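When the arm didn't stop

Fultden, 27 July 2018

Mateja Pavlović keeps the old gripper finger in her desk drawer, under the stapler. It is snapped a little above the mounting hole, and the break is quite clean. "People expect something more dramatic," she says. "It's a bit of plastic. You could lose it in a coat pocket."

Pavlović runs the small handling lab at Fultden, where a robot arm spends its days picking up light objects from a table and putting them down again. In October the arm drove its gripper into the tabletop and carried on pushing. One finger broke, and a piece of it passed close to Normand Campbell, a technician who was leaning in to reach a part that had rolled away. He wasn't hurt. The lab stopped all work on the arm for 70 days.

I visited to ask what had gone wrong, and why it took so long to put right.

Campbell was the first to talk, between jobs, with a mug of tea going cold beside him. He had been at Fultden for four years and had worked next to the arm for most of that time. "I'd paused it from the tablet," he said. "The screen said paused. I'd done that hundreds of times. I put my arm in and it went down past me and into the table. There was a bang and then it just sat there humming."

He pressed the red button on the wall, and the arm lost power as it should. "The button was fine. I want that written down, as there was talk afterwards that the button hadn't worked. It worked the first time I hit it."

The fault was in what the pause did. Murray Petrenko, who looks after the control software, spent the first week going through the logs. The tablet sent its pause message over the lab's ordinary wireless network, and the message arrived. The controller then stopped accepting new moves, but it finished the one it already had. Most moves were short, so in daily use the arm seemed to stop at once.

"On that occasion it had a long one queued," Petrenko said. "It was coming down from the top of its reach. From the controller's side that was one move, and it was going to complete it."

That explained the movement. It did not explain why the arm went through the height where the table was. Petrenko found the answer in line 522 of the log, which he showed me printed out and marked in yellow. The arm had been restarted that morning after a power cut, and on restarting it had loaded the tool settings for an older, shorter gripper. The controller believed the fingertips ended well above where they did. The force limit, meant to catch exactly this sort of contact, was stored in the same settings file and had gone back to a much higher value.

"So there were 2 faults and they met," he said. "Either one on its own, we'd have had a scare or a scratched table."

I asked Pavlović whether anyone had noticed the settings problem before. She took a while over that one. Sylvie Zacharias, a research student, had written in the lab book the previous spring that the arm "comes back wrong after a power cut". She had reloaded the right file by hand and carried on. So had others.

"It was a known thing," Pavlović said. "We'd all got used to fixing it. It should have been reported as a fault, and I should have been the one asking why it kept happening. I signed that page."

The supplier, Lapointe, sent an engineer, Maëlle Doucette, who was at Fultden for most of a week. She agreed with Petrenko's account and confirmed that the tablet pause had never been meant as a safety stop. The manual says so. Campbell had not seen that page, and neither, when I asked, had anyone else in the room.

Doucette fitted a hard-wired stop at the table itself, with a key that has to be taken out before anyone reaches in. The settings file is now checked at start-up against the gripper that is fitted, and the arm will not move if they disagree. The pause button on the tablet has been relabelled "Finish move and wait".

Getting back to work was slow. For the first fortnight the arm ran at a crawl with one light block on the table, and Campbell stood by the new stop with the key in his hand.

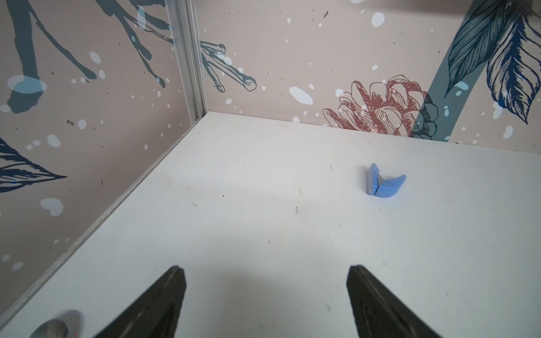
Petrenko would have liked to go faster. Pavlović would not let him, and they both told me about the argument separately. "He was right about the software," she said. "I wanted Normand to be happy standing there, and that takes as long as it takes."

The lab at Rirden has the same model of arm and has since made the same changes. Its staff had also been using the tablet pause before reaching in.

Campbell went back to working beside the arm in the new year. He takes the key out every time and puts it in his shirt pocket. He has driven home with it twice, and on the second occasion Petrenko had to wait until the afternoon to run anything.

"I've ordered a spare," Pavlović said. "Then I thought about it and locked the spare in my office."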